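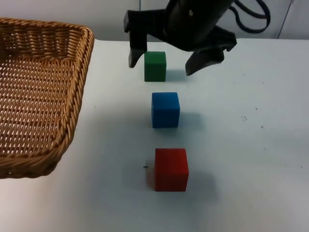 Figure 7. Wooden cubes in a straight row on a white tabletop, wicker basket to the left.

Section 7. Finishing small wooden parts with Preramine water-based clear coat

7.1 Scope

This section covers hand finishing of blocks, knobs, pegs and similar parts with no side longer than the palm of the hand. For panels and shelving, see Section 8. For parts that will be in contact with food, do not use this section. Use the oil procedure in Section 9.

The steps apply to Preramine Clear 134 (satin) and Preramine Clear 910 (matte). The two products are applied in the same way but must not be mixed in one container. Where the drying times differ, both are given.

7.2 Before you start

Check that the following are on hand:

Preramine Clear, stirred and strained
Neltanero drying rack with the fine wire insert
Sanding sheets, 180 and 320 grit
Flat synthetic brush or foam pad
Lint-free cloths
Nitrile gloves
Wax paper or a silicone mat

Room temperature must be between 65 and 80 °F. In unheated shops in February, bring both the parts and the can indoors the evening before. A cold can thickens and leaves brush marks that do not level out.

CAUTION: Do not thin the product with alcohol or mineral spirits. Use clean water only, no more than one tablespoon per pint.

7.3 Preparing the parts

1. Sand all faces with 180 grit, following the grain. On end grain, sand in one direction only.

2. Ease the edges with two or three light passes. A sharp edge will not hold a coat.

3. Wipe each part with a damp cloth and leave it for 30 minutes. This raises the grain.

4. Sand lightly with 320 grit. Remove only the raised fibers.

5. Remove dust with a dry cloth. Compressed air may be used if it is free of oil.

Note: Parts that have been dyed or stained must dry overnight before step 3. If color comes off on the damp cloth, stop and allow another full day.

7.4 First coat

1. Put on gloves. Skin oil on bare wood shows up as dull spots under the satin finish.

2. Load the brush to one third of its length and touch it off against the side of the cup.

3. Coat the end grain first, then the long faces. Leave the bottom face bare.

4. Set the part bare side down on the wire insert. Keep a finger's width between parts so that air can reach every face.

5. Check for runs along the lower edges after five minutes. Pick them up with an almost dry brush.

6. Let dry. Clear 134 takes two hours, Clear 910 three hours. Add one hour in damp weather.

7. Turn the parts over and coat the remaining face. Let dry as before.

CAUTION: Do not speed up drying with a heat gun. The surface skins over while the layer underneath is still soft, and the coat will wrinkle – usually on the end grain first.

7.5 Second and third coats

1. Scuff all faces with 320 grit until the shine is evenly dull.

2. Wipe clean.

3. Repeat 7.4, steps 2 through 7.

4. For parts that are handled daily, apply a third coat in the same manner. Do not sand the final coat.

7.6 Curing and storage

The finish is dry to the touch the same day but needs seven days to harden fully. During this time, do not stack parts or let them rest against each other. Soft plastic bags and rubber feet will mark an uncured surface.

After curing, parts may be stored together in an open container. If a lidded box is used, separate the layers with plain paper. Printed paper can transfer ink.

7.7 Faults

White haze: applied too thick, or in damp air. Wait 24 hours. If the haze remains, sand back and recoat.

Rough surface: dust, or grain not sanded after wetting. Scuff with 320 grit and apply one thin coat.

Finish peels at the edges: edges not eased, or wax on the wood. Strip the part and start again at 7.3.

Parts stick to the rack: turned too late. Lift with a thin blade, then touch up the marks.

7.8 Ordering

Replacement wire inserts are sold singly under part number 2434. Inserts from the older Himley rack are slightly narrower and will fit, but they slide – secure them with a clip at each end.

Procedure checked by Liis Jaunzems, Raudsepp finishing shop.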